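Blog > Kitchen > Bread and flour

Start Kitchen Walks Letters About me

My rye starter and the flour from Atgate

In June I moved to the upper end of Atgate, and with me moved one suitcase of clothes, two boxes of kitchen things and a jar with my rye starter. The jar travelled on my knees in the train. I had put a piece of cloth on it with a rubber band, and still it climbed out a little before we arrived, so my trousers smelled of sour apples.

I have baked with this starter for six years. At home I always bought the same dark rye flour, Nägeli, in the paper bag with 500 grams. I knew how much water it wanted and I knew how the dough should feel under the hand. In Atgate the shop doesn't have it. The woman at the till was very kind and looked in the computer, but she could find only a rye flour from a mill called Skodomine, which is lighter in colour and ground more fine. I bought two bags and thought, flour is flour.

The first loaf was a brick. I had used my old recipe without changing one thing, and the dough was stiff already in the bowl. I should have stopped there and added water, but I am a person who believes in what is written down, also when I have written it myself. We ate it in very thin slices with butter and cheese, and the rest became crumbs for meatballs.

For the second loaf I gave it too much water and it ran over the side of the tin. I had to scrape the floor of the oven with a wooden spoon the next morning. The taste was good, though! So I understood that the starter was healthy and that the fault was mine.
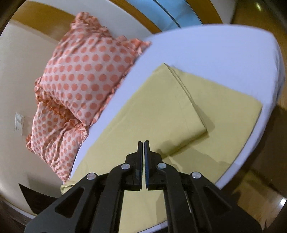 After that I began to write everything in a small notebook. I changed only the water and left the salt and the time as they were. With 500 grams of the Skodomine flour I now use the starter, all of it except one spoon that I keep for the next time, and I let the dough stand in the tin until it has small holes on the top, like the holes in wet sand. In my old kitchen this took the whole morning. In the new one it is slower, as the kitchen looks to the north and the stone floor keeps it cool. I start in the evening now and bake when I get up at half past five, and then there is bread before work.

The oven was the next problem. It is a gas oven with numbers on the knob, and I was used to degrees. I bought a little thermometer to hang inside, and I learned that number 6 on my knob is hotter on the left side than on the right. So I turn the tin halfway through. I bake it hot at the beginning and then turn down, and the bread is finished when the thick needle of my thermometer shows the same as it did at home. Then I wrap it in a towel and leave it alone until the evening. This is the hardest part for me, I always want to cut it while it is warm, and then the knife becomes sticky and the crumb too.

Some of you asked about the seeds. I take 115 grams of sunflower seeds and pour hot water over them in the evening, and I mix them in with the rest of the water they didn't drink. If you put them in dry, they steal from the dough and you are back at my brick. Linseed I have stopped with, it made the inside slimy and my sister-in-law said so also.

The best loaf until now came out of the tin this month. I weighed the crust end that I cut off for the neighbour, for no good reason, and it was 207 grams, so she got a generous piece. She gave me back a glass of plum jam and a packet of malt with the name Jonine on it, which I have never used. It is a dark powder and smells like coffee and toast together. I think one spoon will be enough for the first try, but if somebody here bakes with malt in rye bread, please write to me before I spoil a whole tin. I would also like to know if it goes in with the flour or with the water.

Write to me through the letters page | © Rye and Other Weather | Back to top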